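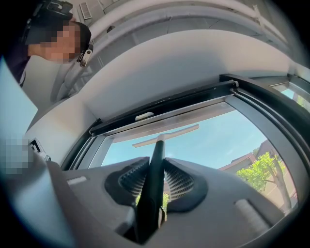
A squeegee-like tool in the gripper's fingers at an open window, seen through the wrist fisheye.

Give the planner the tool

I have a favourite bug, and it cost us most of December. Our planner at Norkach treated whatever the gripper held as luggage. It knew where the fingers were, to the millimetre, and it knew nothing useful about the far end of the stick between them. Ask it to follow a window and it would move the hand beautifully while the blade did whatever it liked.

Mirjam Wieser fixed this by moving the control frame out to the blade. The change was 32 lines. I still grin when I read it! Suddenly the goal could be written the way a person would say it: keep this edge on the glass, at this angle, with this much push. The arm joints became the solver's problem, where they belong.

I think far more of our software should be written this way round. We pour effort into hand poses when the task lives at the tip of the tool. Ruoxi Liao disagrees — she says a stem slips and tilts in soft fingers, so any fixed offset is a lie within seconds. She's right about the slip. To me that's an argument for estimating the offset on every cycle, from the same camera that already sees the fingers and the bar together. We've begun doing that in Busora, and it's the most fun I've had with a filter in years.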